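The wrist had gone floppy again

I meant to spend the bank holiday regrouting the bathroom. I spent it with my nose in a wrist joint, and the bathroom is as it was.

Regular readers (hello, both) will remember that the arm lives in what we optimistically call the study, and that its job is picking a sponge up and putting it in a cardboard box. I am aware that I have two arms of my own which can do this. They don't need calibrating, though I'd not say no to some new bearings in the left one.

The trouble started with a droop. Every time it reached right out, the gripper sagged a bit before the fingers closed, so it would grab the sponge by the very top, or grab nothing at all and carry nothing to the box with tremendous care. I did what anyone would do and blamed the software. Kitus, the control program I've been muddling along with, has a page of settings which I can make worse in several directions at once, and I gave it a whole evening. By the end the droop was still there and the elbow had developed a shiver.

So I rang Soledad Cantero, who used to look after packing machines at Ledesma and now runs the repair bench at Zumeo. She let me talk for a good while about gain and damping, and then asked whether I'd tried wiggling it.

I hadn't tried wiggling it.

For the record, this is how you wiggle it. Power off at the wall, hand under the forearm before you do, or the whole thing will fold up like a deckchair. Hold the link just behind the wrist in one hand and the gripper in the other, and rock one against the other, gently, in each direction it's supposed to move and then in each direction it isn't. You are feeling for a click. Mine clicked like a biro.

The screws holding the horn to the wrist servo had backed out. One was a good turn and a half loose, and another came out in my fingers without the screwdriver being involved. I'd put them in dry last July and never looked at them again. Soledad's view is that any small screw into metal on a machine that shakes wants a dab of threadlock, the kind you can undo later, and that it wants it on the day you build the thing. Screws going into plastic she leaves alone, as some threadlocks will make plastic go brittle. Check what yours says on the bottle. Mine said it in a size of print I had to photograph and enlarge.

Taking the wrist off means unplugging the servo leads, and putting it back means remembering which way they went. I have now bought a roll of masking tape and numbered every plug with a matching number on its socket. It looks like the inside of a primary school coat cupboard and I recommend it.

Reassembly, in the order I ought to have done it:

Centre the servo in software first, with nothing attached to it. Then fit the horn. If you do it the other way round you will find that the wrist can look at the ceiling all day long but can't quite see the table.

Start all the screws by hand, and only then nip them up, going across from one to its opposite. Stop when they're snug.

Put some slack in the cable at every joint and then move each joint by hand through its full travel to see whether you meant it. I'd tied mine back far too neatly the first time. It looked lovely and it pulled a plug half out whenever the arm turned left.

Fit the gripper last and run it open and shut a few times in mid-air before you give it anything to hold.

Then calibrate. I do the ends of travel for each joint, write the numbers in the notebook, and compare them with the last lot. The wrist had shifted by a fair bit and the shoulder by nearly nothing, which at least told me I could leave the shoulder alone.
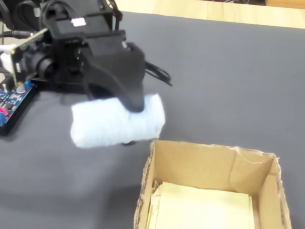 A sponge, held clear of the mat. 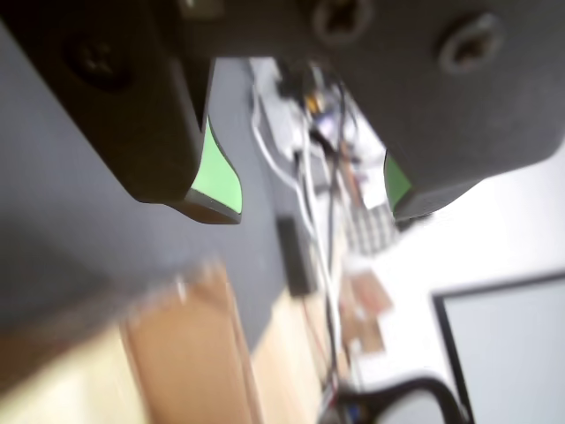 The fingers, with their green pads.

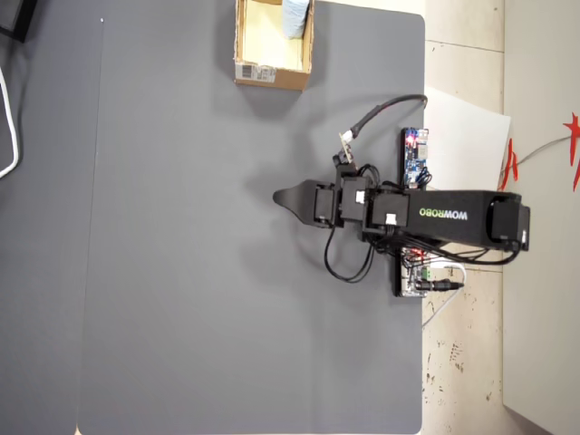

From above, wiring and all.

The other thing I changed was where I'd told it to close. I had been asking the gripper to shut completely and relying on the sponge to get in the way. It works, in the sense that a sponge is very forgiving, but the motor carries on pushing against something it can't squash any further and gets warm for its pains. I've now set the closed position 10 mm wider. It gives the sponge a firm squeeze and leaves it at that. If you are picking up wooden blocks you'll want to be fussier than I've been.

While the fingers were open I cleaned the pads too. A cloth with a bit of water and washing-up liquid, then a dry one. I used something stronger once, on a different set, and they went tacky and collected fluff for the rest of their natural lives. Have a look at the edges while you're down there. If a pad is starting to lift at a corner it will catch on whatever you're letting go of, and you'll spend an evening wondering why your drops have become throws.

Then the long test. I put the sponge down, let it go through pick, carry, release, took the sponge out of the box, put it down again, and did that 50 times with a cup of tea and a tally sheet. It missed six. That sounds poor until I tell you that before the wrist was fixed I'd stopped keeping score out of kindness. Four of the misses were in a row, and they were the four where I'd put the sponge further away than I'd told it I would. I've marked the misses down against the machine all the same.

Soledad wants me to keep a proper log, with hours in it. Mine is a school exercise book with KIRNUM on the front, Kirnum being the name of the arm, and no, there isn't a story behind that, the label maker was set to it when I opened the drawer. Kitus has a cycle counter tucked away in one of its menus and it's reading almost 900, a good many of which must be me pressing start and then stop. She says to do the wiggle test every hundred or so and to stop treating it as a form of surgery. So the book now has a page ruled up for it: wiggle, screws, plugs, pads, numbers. The whole round takes less time than finding the small screwdriver.

Things still on the list, if anyone fancies an opinion. The elbow has a faint tick when it's lifting, only on the way up, and I can't feel any play in it at all. It may be a gear with a bit of something in it, and I don't want to open the case to find out while it still works. The base wants clamping down harder too. I can see it give a little shrug when the arm stops suddenly, and I've been dealing with that by making everything slower, much as I do with the stairs.

And I need to settle what to do about the emergency stop. At the moment it's the switch on the wall socket, which I can reach if I'm sitting in the chair and can't if I'm standing at the box, where I nearly always am. Zumeo do a switch on a lead that sits by your elbow. Soledad has put one aside for me and I'm collecting it on Saturday, along with more threadlock and, if they have it, some grout.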